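We use cookies to improve your visit. By staying on this page you agree to our cookie policy. Accept

Faraji Makokha has been planning equipment purchases at Kaso for long enough to have firm views on spreadsheets, and he is happy to share every one of them, preferably over a second cup of coffee.

"People come to me with the price of the grippers," he says, "and I always ask them what they plan to do about the table." His list for this year ran to 26 lines, and the tools themselves filled only a few of them. The rest was cables, foam, shelving, spare fingers - all the dull little things that hold up a week's work when they run out.

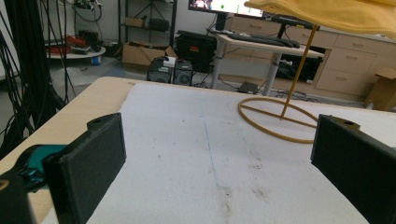 He learned that in September, when he had put down 500 dollars for spare parts and watched it go before the month was over. "I felt pretty silly, I'll tell you that!" Now he holds back 20 percent of the whole budget and won't let anyone touch it until spring.

I asked him whether he would rather buy or rent, and he thought it over for quite a while.

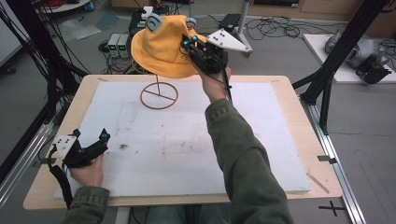
"Rent the expensive thing first, if they'll let you," he said at last. "Francine Chan got us a trial through Charbonneau, and after that we knew what to ask for." The quote from Stekby came in lower, he adds, but shipping was extra, and so was the training day, and he still has the emails if anybody would like to read them.

Next on his list is a second table, and he's already measuring the doorway.

317 shares | 20 comments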